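Search this notebook Go Advanced Clear

27/10/2023
Bench notes, Lernorau room, page 47

Surfaces and storage today. The lining is up on all three walls, the marble floor is down, and the baskets are where I said they would go in June, when I was told they'd be in the way. They are slightly in the way. 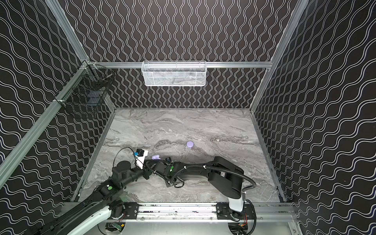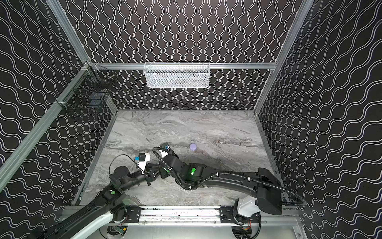

Both: marble floor, wavy panels, white basket at the back, black one upper left, round lavender piece right of center.

Walls first. The black panels with the thin white wavy lines came from Surkollow, who describe the pattern as "calming." I stared at it for a whole afternoon while trimming the edges and I would use other words. On the back wall the waves run up and down, and that's fine. On the sides they look slanted from where we usually stand, so the eye gets to the corner and has to change trains. I considered redoing the sides. I considered it for as long as it took to remember how much I dislike trimming panels.

Total for panels, floor and fittings: 2297. Castellanos quoted less, but in a plain gray, and the vote went to the waves. I voted for the waves. I'm writing that down so it can't be brought up later as a surprise.

Floor: gray marble pattern, with white and charcoal veins. Handsome, in a hotel lobby kind of way. It's a good background for pale things and a terrible one for small gray hardware. I dropped a washer on it during the fitting and spent longer on my knees than the washer was worth. New house rule: washers get opened over a tray. The tray is on the shelf by the door, where it has been all along, doing nothing.

Baskets. White wire one on the back rail, centered. Black wire one at the upper left, near the corner, held with white cable ties. I used white ties because the black ones were in the black basket at the time and I had both hands full of basket. The black mesh half disappears against the wall pattern, so anyone looking for it should look for the ties first. I'd like to swap the two baskets' colors at some point, or paint one, or stop caring.

The black one hangs at an angle because it follows the side rail. It will hold light stuff well enough. Don't put the box of 200 screws in it. I have not tried this and I don't want to hear how it went.

Lavender pieces. These are the Plevell samples, the ones everybody calls macarons. The round one reads well on the marble: pale purple, flat, easy to find from across the room, and it throws a little shadow in the first picture that shows you where its edge is. The smaller irregular one, to the left and slightly lower in that same picture, is harder to love. It's purple and it's a shape. That's as far as I can go. The label on the Plevell bag says "assorted," so I can't even complain.

Someone asked whether they're edible. They are not edible. They have been on my bench since June next to the contact cleaner.

I like the lavender enough to order more of the round ones and none of the other kind, if Plevell will sell them that way. Last time I asked, the reply was a link to the assorted bag.

Still to do:
- wipe the floor before the next session, with the soft cloth, and NOT the blue scrubby one
- go over the panel edges at the back corners with a thumb and see if anything lifts
- trim the tails on the cable ties, which scratch
- decide what lives in which basket and write it on tape
- 2 spare panels leftover, currently behind the door. They fall over when the door is opened. Move them or stop opening the door.

Tape measure is missing again. It was last used on the back rail, by me, so I'm not sending a message round about it.

Sent Surkollow a note asking if they do the wave pattern in a matching strip for the corners. If they come back with another word like "calming" I'll forward it to the group.

Related entries
Lernorau room: floor samples compared
Rail spacing, second attempt
Castellanos quote and why we said no
Plevell order, assorted bag
Where the cable ties are kept

Contact the notebook keeper | Copyright Lernorau Workshop | Back to top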